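Checking a cloth-grasp detector before you trust its score

Most grasp detectors come with a number, and most people believe the number. The one we inherited reported a confidence for every candidate grasp, and it was very pleased with itself on fabric. I spent a good part of May finding out how little that meant. What follows is the procedure I use now. It assumes a working arm, a calibrated camera and a detector that outputs grasp poses with scores. If your hand-eye calibration is older than your last collision, redo it first.

Step 1. Log before you move

Save the full candidate list for every cycle, along with the one that got executed. You want the pose, the score, the depth crop around the pose and the planner's verdict. Our launch file from Kanport only kept the winner, so for two weeks I could see what the detector chose and had no idea what it had turned down. Turn compression off for depth. A lossy depth crop of a fold is worthless.

Step 2. Replace the success check

The default check in the Naveveo driver is gripper width: if the fingers stop before fully closed, call it a grasp. On a rigid part, fine. On thin cloth the fingers close nearly all the way either way, and the threshold ends up somewhere inside the sensor noise. Ours was set to 2 mm, and I have never found anyone who could say why.

Use a lift check. Close, raise the wrist slowly, then compare a depth crop under the fingers with the one taken before closing. Cloth that is held shows up as a surface running from the fingertips down toward the table.

Do the comparison at partial lift, while some of the fabric is still on the surface. The tempting shortcut is to go to full height and look for anything hanging. That tells you whether you have a cloth, and says nothing about whether you pinched one layer or three.

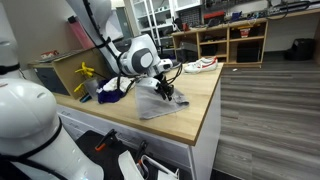

Step 3. Put clutter back in

Upendo Wanyama's original test set was a single towel on bare wood, and the detector did beautifully on it. Of course it did. Put a second fabric behind the target, add something transparent, add a shoe. Clear plastic deserves its own runs: many depth cameras return holes or nonsense there, and a detector that fills holes by interpolation will happily invent an edge to grasp.

Keep the target fabric dull and the distractor patterned for half the runs, then swap. If the score follows the pattern, you have a color detector.

Step 4. Run enough trials to be embarrassed

I run 300 grasps per configuration, with the cloth dropped again from the same height after every 20. Fewer than that and you are reading tea leaves. Sort the results by score, cut them into bins, and plot score against the lift check from step 2.

On our setup, the top bin held 76 percent of the time. The next bin down was the same within error, and so was the one after that. The score was ranking nothing.

Step 5. Recalibrate, or stop using the score

Chiến Kim fitted a small calibration curve on the logged data, and it helps a little on fabrics that were in the log. On a new fabric I would not lean on it. If your plot is flat like ours, drop the score from the planner's cost function and choose among candidates by reachability and approach angle. Our planning time went down and the hold rate did not change.

Known problems

The lift check misreads fabrics that stick to the table, such as anything rubber-backed. Very small cloths clear the surface before the second crop is taken, so lower the partial lift height for those. I have not tried any of this with suction.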